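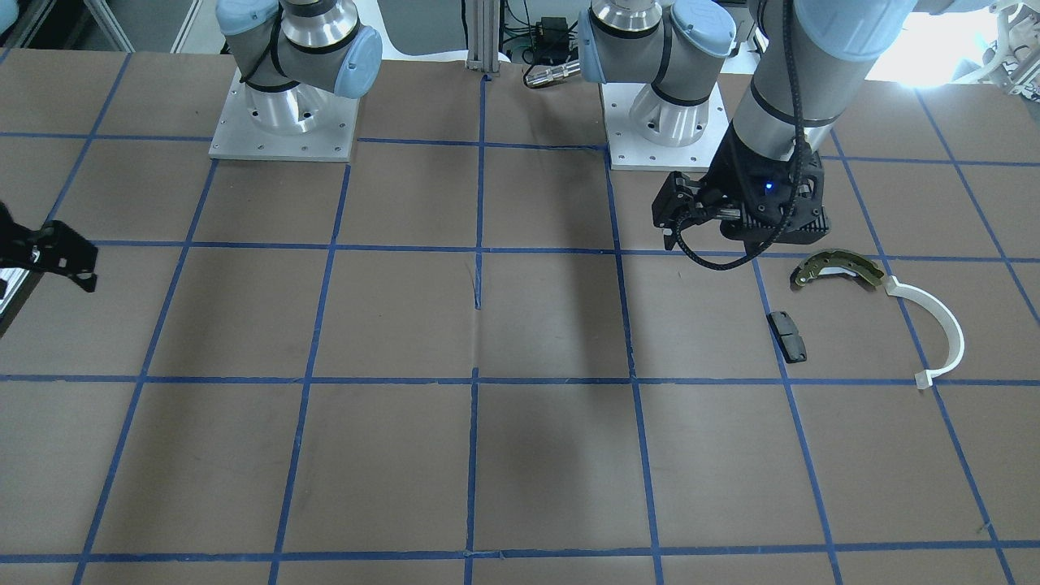 Marking out a work surface

Brown paper is the cheapest bench covering in regular use, and it remains one of the better ones for sorting small parts. It lies flat, shows up dark fasteners, and can be thrown out when it gets oily. Its weakness is that it creeps.

Iida Manninen, who fits out assembly benches for Laitinen in Covimville, tapes every sheet at the perimeter first and adds the grid second. She works in squares of 200 mm, measured to the center of the tape. Blue tape reads well against brown – black disappears under dim lamps.

Paper is cut 215 mm longer than the bench top, and the surplus is folded under the front edge. Long strips go down before short ones. Each is laid in one pull, pressed at both ends, then rubbed flat from the middle outward. Stretched tape shrinks back overnight and lifts the paper into a ridge.

Parts go inside a square, never on a line. Tape edges catch thin washers and leave adhesive on machined faces. Manninen replaces the full covering in April and patches single squares the rest of the year, cutting along the tape with a hooked blade.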